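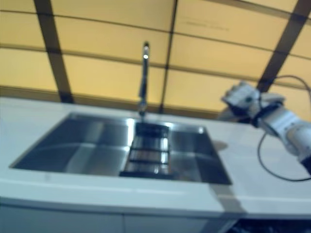

Sink setup, head cam view. Arm raised on the right.

Finally have numbers on the Dunard kitchen runs so quick thread before I fall asleep

1/ Question was simple. Does the policy still find the faucet handle if it only trained on other people's sinks? No fine tuning at the test kitchen, none

2/ Training set: 2,097 teleop episodes, 7 kitchens, collected since February. After throwing out bad syncs we kept 1,508. Painful but the bad ones realy hurt

3/ Baseline reaches for where the handle was in training. Shiny steel makes it worse — reflections get read as edges and the wrist drifts toward the basin

4/ What helped: random crops plus blurring the head view on purpose. Dumb trick, biggest gain of anything we tried. Depth didnt help much on chrome

5/ Still bad: tall spouts. Hand comes in too low, then stalls. Lever handles ok, round knobs meh

6/ Noltex rig goes to Terkamcombe next, same test, different sink. Writeup when the plots are less ugly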